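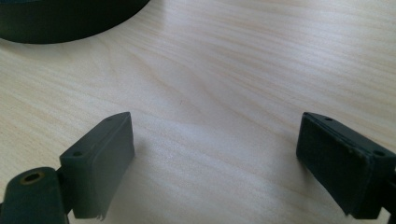 Last updated: Wednesday, June 1, 2022

Print this page | E-mail this page

Plornatus: a hand-held gripper for collecting demonstrations
Student project report, Drendmont Technical School, Sandville

1. What we wanted to do

Our group had the task to build a gripper which a person can hold in the hand and use for simple table work. A camera on the tool records what the fingers do. Later, the recordings are used to train a small robot arm from the Kofler company, which our school has owned since November. We called the project Plornatus, after a beetle in a story that one of us wrote as a child.

2. The fingers

The two fingers carry rectangular pads which face each other. Each pad has small round holes on the upper side, so it can be taken off without opening the rest of the mechanism. The pivot joint of the left finger has a brass-colored insert in the hole. Our first version had only the bare plastic there, and after one week of use the hole was too wide and the finger moved sideways. With the insert this problem is much smaller, but we can still feel a little play.

The pads are the part that we changed most often. The left one now has a frayed edge at the bottom, where material is peeling away, and there are light scuffs on both fingers. We plan to replace the left pad before the next recording period. We did not find a good way to protect this edge — tape made it thicker and the fingers did not close correctly.

3. Recording

We recorded 1,276 demonstrations in total. The tasks were picking up a block, turning a cup and moving a lid. All of them were done on a light wooden table. Its surface has a soft shine, and in strong light the middle of the table becomes very bright in the recording. We lowered the exposure of the camera by hand, and this helped, although the dark pads then lost some detail.

Each person practiced with 24 trial movements before the real ones. In the beginning we moved too fast, and many recordings were blurred and had to be deleted.

4. Results

The Kofler arm was tested 100 times with the block task. It was good when the block stood near the center and weak when it stood near the border of the table. The lid task was not tested, as the school year was too short for it. The training itself took 3,295 seconds on the computer of the electronics room, which was less than we expected.

5. Open points

The play in the joint should be measured with a proper instrument. We would also like to record on a darker table and compare. The drawings of the fingers and the list of screws are in the project folder of the class.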